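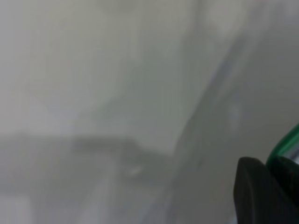
4.2 The bag on the table

August 25, 2020
By the Pistham Household Storage Group

The resealable bag has had little attention in the storage literature, which prefers jars. A jar holds its shape and looks well in a pantry. A bag takes the shape of its last argument with a drawer, and most homes in our sample owned more bags than they could say what they were for.

We asked 17 households in Cheetham and Orkthorpe to keep a bag diary through November. Between them they logged 2,584 handlings, a handling being any occasion on which a bag was opened, closed, moved, flattened or looked for. Looking for was the largest group by a fair margin. One household stopped writing after 5 days and returned the diary in a bag.

The bench sessions at Pistham used a plain white table, chosen because it was the only one without a wobble. It was a poor choice in one respect: a clear bag on a pale surface is mostly a matter of glare. Our coders learned to find it by its highlights, which gather where the film is creased (Figure 4), and learned soon afterwards that a well-smoothed bag could sit in plain view while two adults searched the shelf behind them.

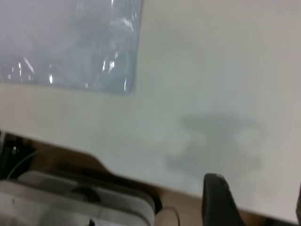

Figure 4. Translucent plastic bag lying flat on the white tabletop, with bright reflections along the folds.

The diaries had prepared us for this. "Lost on bench" appears in the notes of most households, usually in handwriting that suggests the bench was at fault. Several had already moved their bags to a dark chopping board or a tea towel, and reported the change with some pride.

Colour helps, though only in a small way. The bags in the Raltar set close with a narrow green strip, and the strip does nearly all the work of telling a person where the bag is and which side of it opens. Against grey and white it is hard to miss.
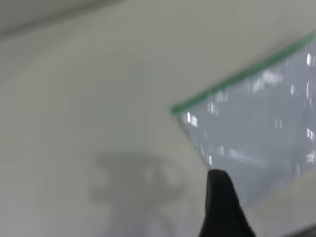
Photo: Raltar study, Pistham bench sessions

Households with coloured seals wrote fewer looking-for entries than those with clear ones. We would like to make more of this than we can. The two groups also differed in the number of children and in whether anybody had ever labelled a drawer, and we had no budget for a third group without drawers.

Flattening was the other surprise. We had treated it as a brief step on the way to putting a bag away, and allowed it a single line on the form. Participants gave it whole paragraphs — corners, trapped air, the correct direction of pressing — and disagreed about all of it. The revised form has a page for flattening. Folding is taken up in Section 4.3.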